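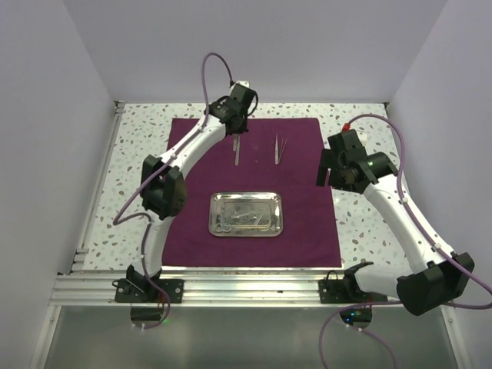 Arms, part two: cables and tweezers

January 4, 2019

So the second arm is finally up on the front rail next to its twin, and I'm way too happy about it! I spent most of the holiday break at the Gretstead workshop (58 bucks a month, and worth it for the drill press alone) getting both brackets bolted down square.

The purple cables were the real time sink. My first try snagged on the elbow every time the arm folded, so I redid the run with a big loop up top and those little white clips down the arm. The clips came from Zemix in a bag of 200 – I'll be finding them in my pockets until I retire.

Next job is tweezers. I want to pick a pair up off the cloth and set it in the steel tray without clanging into the scissors. Over 25 tries last night I got 2 clean ones, ha. I think the shiny tray is confusing my code, but I also haven't touched the grip settings yet, so who knows. More in February, if the new finger pads from Pritden show up by then.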